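Old drill hall at Pirnville to open its doors again in June

24 November 2019
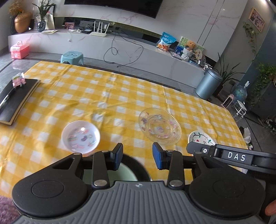
It has been a long time coming, but the old drill hall on the edge of the Pirnville training ground will welcome visitors again next June, and there are plenty of people in town who'll be very glad to hear it.

The hall went up when the camp was still mostly tents and mud, and generations of reservists learned to march, strip a rifle and (by all accounts) dance the foxtrot on its floorboards. When the army handed the northern block back to the district, the building was locked up and left to the possums. The roof went first, then the windows along the parade ground side, and for a while it looked as though the whole lot would be pulled down for a car park.

Herman Hartono, who leads the restoration for the Casbridge and District Military History Society, said the past year had been a slow and dusty one, but the roof is now on, the wiring is finished and the floor is being sanded back to its original colour.

"We kept as many of the old boards as we could," he said. "You can still see the boot marks near the east door, and I wouldn't let anyone sand those out. My uncle probably made a few of them."

The joinery has been done by local firm Pitkänen, whose workshop is on the Casbridge road, and the honour board has come back from storage in far better shape than anyone had hoped. It will hang where it always did, to the left of the stage, with 20 names that were missed the first time around added on a new panel underneath.

Among the things going on show is a field kitchen from the camp's early years, along with bugles, maps, a signals set and a lovely run of letters home from Kalevi Peltonen, a cook who was posted to Pirnville as a young man and seems to have written to his sister every time it rained. Reijo Heiskanen has been typing them up over the winter and says the spelling is terrible and the stories are wonderful.

The society would still love to hear from families who have photos of the camp, particularly the rifle range and the old northern gate, which was knocked down before anybody thought to take a proper picture of it. Prints can be copied while you wait and handed straight back, so there's no need to part with anything precious.

The hall has seating for 100, and bookings for the opening afternoon will be taken at the Pindora bookshop in Casbridge from the new year. Entry is $2, with children free. Parking is on the grass beside the old guardhouse, so please come in by the southern road.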